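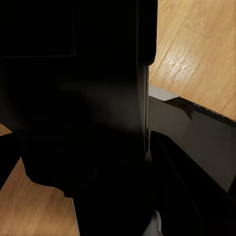
Okay, so I promised a write-up of the wrist camera thing back in May, and then I kept changing the experiment, so the write-up kept getting older than the work. It's mid-December, the runs are finished, and I have a free evening and a big pot of tea. Let's go.

Quick recap for anyone who skipped the last few posts. I've been training small policies in simulation to do boring kitchen-type jobs. Open a drawer, move a mug, push a cabinet door shut. The project is called Kekero (the name means nothing, I needed a folder name and it stuck), and the question I got hung up on was pretty narrow. When the hand blocks most of what the wrist camera can see, should you throw those views away?

You'd think yes! I thought yes. A view that's mostly black gripper, with a bit of wood grain and a bit of gray panel, doesn't look like it has much to teach anybody. My first version of the pipeline had a filter that measured how much of each view the gripper covered and dropped anything over a threshold. It made the training set smaller and the training faster, and I felt very clever for one whole weekend.

Then the policy started doing this awful thing at the edge of the counter. It would come in toward the cabinet beautifully, get close, and freeze. Or it would wiggle. Little side to side wiggles, like somebody trying to find a light switch in the dark. I blamed the controller, then the reward, then the physics step. I even rebuilt the gripper collision mesh, which took four evenings and changed nothing at all.

What I had done, of course, was delete the part where things get close. The hand blocks the view most when it's right up against the work. So my filter was quietly cutting out the last stretch of almost every demonstration and leaving the policy with lots of nice clear views from far away. It had hardly any practice at the part that matters. It's kind of embarrassing how long it took me to see that.

So here is the setup I ended up with.

I have 2932 demonstrations, all in simulation, all with the same arm and the same two-finger gripper, across a bunch of kitchen layouts with different counters and cabinet fronts. The layouts come out of a little scene generator I wrote called Gremano. It picks a countertop, picks a cabinet style, and drops everything in with random lighting. Nothing fancy. The lighting is where it gets interesting, though, and I'll come back to that.

I trained four versions of the policy:

Version one keeps everything. No filter.

Version two uses my original filter and drops the blocked views.

Version three keeps everything but masks the gripper, so the network gets a flat fill wherever the hand would be.

Version four keeps everything and adds one extra input, a number for how far open the fingers are plus the pose of the wrist.

Each version got trained on 5 random seeds, and each seed got 40 test attempts per task in layouts it hadn't seen before. I know that's not a giant test. My desktop has one graphics card and I also live in the same room as it, so there is a limit to how many nights I can sleep next to a hair dryer.

Version two was the worst, as you've guessed by now. Version one was a lot better, with no change other than taking my clever filter out. I'm going to be slightly annoying and not put a big table in this post, as I want to rerun the drawer task first (more below), but the order was the same on every seed and the gap was not small.

The part that surprised me was version three. I was sure masking would help. The gripper is the same gripper every time, so surely the pixels it covers are a waste, right? Paint them over and let the network look at the kitchen. But masking came out a bit worse than leaving the hand alone, and it was worse in one particular way. The policy got sloppy about closing the fingers. It would reach the handle fine and then close too early.

My best guess is that the network was using the look of the hand as a kind of ruler. Where the finger sits against the wood, how much of the counter edge is still poking out past the housing, how fat the strip of background is between the body and a finger. All of that tells you where you are, and it tells you even when the gripper itself is so dark you can barely make out its parts. The outline does the work. When I filled in the mask I used a slightly grown version of the shape (to hide the jagged edges) and I think I was eating exactly the pixels that carried the information. I tried it again with a tight mask and got some of the loss back, though I only ran that on two seeds, so please don't quote me.

Version four was the best one overall. Not by a ton! For the door-pushing job it was basically tied with version one. For the mug it was clearly ahead. That makes sense to me. If the hand is dark on dark and you can't see how open it is, having the number handed to you is a nice cheat, and a real arm would know that number anyway.

Now, the lighting. Gremano puts one main light in each kitchen at a random spot, and sometimes the spot is bad. You get a bright glare on the counter finish that bleaches the grain to cream, while the gripper next to it goes so black that you lose the shape of the housing completely. I had been treating those as broken renders. There's a cleanup script from the early days, called Bajpai, that looks at the brightness spread and throws the ugly ones in a separate folder. I'd forgotten it was still switched on. So for the first month I was running TWO filters that both removed the hard cases, and I only remembered about one of them.

Putting the ugly lighting back in helped nearly as much as removing the first filter. With it in there, the policy stopped being scared of glare. Before, you could make it drift sideways just by moving the light so the bright spot landed near the hand. I have a theory that it had learned to treat bright blobs as handles, because the handles in my early layouts were all shiny metal, but I haven't tested that properly and it might just be a story I like.

A few things that went wrong, in no good order:

The drawer task had a bug where the drawer front could spawn a hair inside the cabinet frame. The physics would then pop it outward on the first step, so some of the drawers more or less opened themselves. I found 29 of these in the training set. They're out now, but all the drawer numbers I had before last week are junk, and that's why I'm holding back the table.

I had the wrist camera mounted a bit too low for the first couple of hundred demonstrations. I moved it up, didn't write down when, and had to work it out later from file dates. Write things down, me.

Random crops were a bad idea for this camera. I'd been using them by habit from another project, and shifting the crop shifts the hand inside the view, which wrecks the ruler idea from before. With small crops it was fine. With big ones the finger closing got bad again in the same early-closing way, and that's partly what convinced me the ruler idea is right.

Also I wasted most of a Saturday trying to make the gripper material lighter so that I could see it better in the previews. It did look nicer. The policy did not care one bit. I set it back to black, matching the real one, and went for a walk.

People asked in the comments last time whether any of this moves over to a real arm. I don't know yet. I have had a few hours with a borrowed one and a plank clamped to a bench, wearing my Uvex safety glasses and holding the stop button like a hot potato, and it moved toward the plank in a way that looked sane. That's the full extent of my real-world results. The real wrist camera has motion blur and a slow auto exposure and the simulated one has neither, so I'd expect a good chunk of the performance to fall off. Adding fake exposure lag to the renders is next on my list and I think it'll matter more than fancier materials.

The other question was why I don't just add a second camera off to the side. Sure, that would help! I did it for a different task and it helped plenty. But side cameras have to be put somewhere, and then they get bumped, and then you have to calibrate them again, and the whole thing I find fun about the wrist camera is that it comes along wherever the hand goes. I wanted to know how far it gets by itself. Pretty far is the answer so far, as long as you let it look at the ugly stuff.

If you have a filter somewhere in your own data pipeline, do me a favor and look at what it's dropping. Don't just look at the count. Open up fifty or so and check where in the demonstration they come from. Mine were nearly all bunched up at the end -- one plot would have shown me that in May, and I made the plot in November.

The code for the four versions is in the usual place. The layouts aren't up yet, as Gremano still has my hard-coded folder paths all over it and I'd like to tidy that before somebody else has to read it. Drawer reruns start tonight, and I'll post the table when they're done.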